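Last real edit: July 2019. If the files and this page disagree, believe the files.

# stoltlow-reviews

A set of 1269 player reviews of *Stoltlow*, the open-world survival game from Plirard, tagged by hand for what the player is complaining about or praising. It comes with a small script that turns the tags into tables.

I made this after reading one too many articles saying that "players" hated the second big patch. Which players? How many? The articles quoted four or five angry posts and called it a backlash. Then the fans quoted four or five happy posts and called the backlash fake. I wanted something a little better than that. I'm not sure I got it, and most of this README is about why.

## What's in the repo

```
reviews.csv the reviews, one per row
tags.csv review id, tag, which pass the tag came from
tagging_notes.md the rules I used, with the changes I made halfway
tables.py prints the counts
skipped.txt ids of rows I looked at and left out
```

Columns in `reviews.csv`:

| column | meaning |
|---|---|
| `id` | my own number, not the store's |
| `text` | review text, usernames removed |
| `recommend` | yes / no, as the player set it |
| `hours` | play time shown next to the review |
| `patch` | which patch was live when it was posted |
| `platform` | `pc` or `console`, blank if not shown |

`hours` is the number the store displays. It counts time sitting in the menu, time with the game minimized, and the long queue for the Stamberg servers in the first weeks. I would not build an argument on it. People do anyway.

## Getting it running

Python 3.6 or newer. No other packages.

```
python tables.py reviews.csv tags.csv
```

Add `--patch 2` to limit it to one patch, or `--min-hours 40` to drop anyone who hasn't put in the time. I added that second flag because I was asked to, and I regret it. See below.

## The tags

Every review gets between one and four tags from this list:

- `bugs` - crashes, lost saves, falling through the map
- `combat`
- `building`
- `story`
- `price` - including the cosmetic shop
- `servers` - queues, disconnects, lag
- `world` - exploring, scenery, things to find
- `friends` - the player mainly talks about who they play with
- `other`

`other` is too big. I know. A lot of it is jokes, and a joke about a bug is hard to place. In the first pass I tagged those as `bugs`; in the second pass I stopped, so the two passes don't line up. I re-tagged 301 reviews to see how far I'd drifted, and the drift was worst in exactly the tags people care about, `bugs` and `price`. The `pass` column in `tags.csv` lets you pick a side. There is no merged version because I couldn't come up with a fair way to merge them.

`friends` was added late. I kept running into reviews where the player says the game is broken, empty and overpriced, then recommends it, and the reason is plainly that they had a nice month with two buddies. I don't think a review like that says much about the game. I also don't think it should be thrown out.

## What I would not use this for

**Deciding if the game is good.** It can't tell you. People who write reviews are people who felt like writing a review.

**Comparing before and after a patch.** The store puts a review prompt in front of players after a big update, or at least it did for me. If that's how it works for everybody, the patch changes who writes as well as what they write. Any chart with a neat dip on patch day should be looked at sideways.

**Training a sentiment model.** You can, the license lets you, but the set is small and full of sarcasm. "Great game, only lost my base twice" is marked as recommended. Good luck.

**Proving the press wrong.** I started out wanting to do this, so take it as a warning from inside the house. Sort by `recommend`, pick the patch you like, and the tables will back up nearly anything.

## The Zacharopoulos score

A few people have asked why I don't include a Zacharopoulos score, the single number some fan wikis put next to each patch. It blends the yes/no rate with play time so that long-time players count for more. I left it out on purpose.

The idea is that someone with hundreds of hours knows the game better. Maybe so. They're also the ones who stayed. Everybody who bounced off in the first evening gets treated as noise, and their reason for leaving is usually the thing I'd most like to know. Weight by hours and a game that drives off new players will look better every month. That seems like a strange thing to want from a score.

`tables.py` gives you plain counts. If you need one number per patch, you can write that yourself in a few lines, and then it's your number.

## Known problems

- Reviews in languages other than English were skipped. This makes the whole set narrower than the title suggests.
- Console reviews are thin. The console store shows less text and I got bored copying it.
- A handful of rows are the same person posting again after a patch. I removed the ones I caught.
- `patch` is worked out from the posting date. On patch day itself it could be wrong either way.
- Emoji were stripped by an early version of the script. Some reviews were nothing but emoji and are now blank. They're still in the file so the ids don't shift. 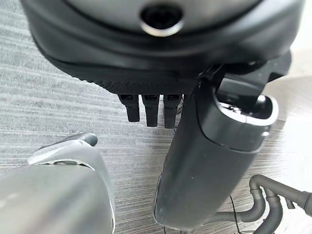 zacharopoulos-wiki, in the issue tracker: I think you're being unfair to play time. Nobody is saying new players don't matter, we're saying a review at half an hour is a review of the tutorial. With `--min-hours 40` on, the `servers` complaints mostly drop away and `building` goes up, and that matches what I see in the game every night. Why ship the flag if you don't trust it?

My answer is still the one I gave in that thread. Of course the `servers` complaints drop away. The people who couldn't connect never reached 40 hours. The flag works as designed, and I think the design is bad. I'm keeping it because taking it out would break other people's scripts, and because the result is useful to look at as long as you run it both ways and show both tables.

## Contributing

Corrections to single rows are welcome. Open an issue with the id, the tag you'd change and one line on why. Please don't send a big re-tag of everything as one pull request - I can't check it and I won't merge it blind.

I'm not taking new reviews. If you want later patches, fork it and keep your own tagging notes, especially the parts where you changed your mind.

Requests to remove a review you wrote: give me enough of the text to find it and it goes, no questions.

## License

The script is MIT. The tags and notes are CC BY 4.0. The review text belongs to whoever wrote it, and I make no claim on it. This project has no connection to Plirard, who haven't asked for it and probably wouldn't enjoy it.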